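Room and Storage Practice, Handout 4: Open Shelving and Soft Goods

Oct 13, 2020
By the course office, Skuklow Home and Retail Studies

This handout goes with the second half of the storage unit. Read it before the practical. You will need the item list from Handout 3 and the blank shelf plan that came with it.

1. What counts as soft goods

In this course, soft goods are things that change shape when you pick them up or put them down. Bags, plush toys, pouches, scarves, and anything in a loose plastic wrapper all belong here. Boxes and books do not, and they were covered in June.

Soft goods cause two problems on a shelf. They slump, so the space they take up on the plan is smaller than the space they take up in the room. They also hide each other. A small toy behind a large one is easy to miss when the shelf is checked.

2. Bags

Sort bags before anything else. They have straps and handles that catch on other items, and a strap left hanging through a wire shelf will pull its neighbor along when the bag is lifted.

Put the bag down on the floor where there is room to turn it. Carpet tile is fine for this. Find both ends of the strap before you lift, and check whether the strap belongs to that bag or to one lying next to it. Patterned straps are easier to follow than plain ones.

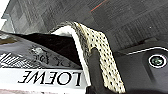
Shopping bags from stores are treated the same way as any other bag, with one addition. If there is a plastic wrapping over the bag, leave it on unless the item list says to remove it. Copy any handwriting on the wrapping into the notes column exactly as written. If you can't read it, write "marked, not legible" and go on. Printed store names go in the name column, in capitals if they are printed that way.

Large letters are often upside down when a bag has been set down in a hurry. Turn the bag upright before you place it, so that the name can be read from the front.

A soft bag or carrying case may hang over the front edge of a shelf if it is too long to lie flat. Keep it at one end, next to a post. A bag hanging in the middle covers whatever is on the shelf below.

3. Wire shelving

The practice room uses open wire units. The Stadilden workbook shows solid shelves, so some of its instructions have to be changed.

Small items tip on wire. Anything with a narrow base should be laid down or stood against a post. Plush toys sit well on wire if the weight is at the bottom, and most of them do not need support. Packages with a flat back can lean at a corner, with the printed side facing out.

The units are on casters. Put one hand on a post while you load the upper shelves. Do not roll a loaded unit across the room; unload the upper shelves first.

Leave the top shelf bare. It is used for overflow during the second round, and any item placed there in the first round is recorded as out of place.

4. Order of loading

Work in this order unless your list gives a different one:

- Bags and cases, at the ends of the second shelf.
- Large plush toys, with the faces to the front. Leave a gap between them if there is room.
- Packages, leaning at the corners of the third shelf.
- Small items, in front of the larger ones and never behind them.
- A last look from standing height, a few steps back, to check that every shelf can be read from one place.

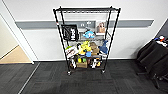

5. Filling in the shelf plan

Number the shelves from the top down. The bare shelf is shelf 1 even though it holds nothing. Write items from left to right as you face the unit.

Use color and type for plush toys, for example "brown, plush." Do not guess at the animal. Last term the same toy was entered under several animals and the plans could not be compared.

If two items are touching, join them on the plan with a short line. If one is partly behind another, write "B" beside it.

6. Reading and hand-in

Read the chapter on mixed shelves in the Amadi reader, page 74 to the end. The short report on the practical is 800 words, with the shelf plan attached. Put the course code, 2564, on both.

Related items
Handout 3: Making an Item List
Handout 5: Drawers and Dividers
Tuvwood Shelf Plan, blank copy
Stadilden Workbook, list of corrections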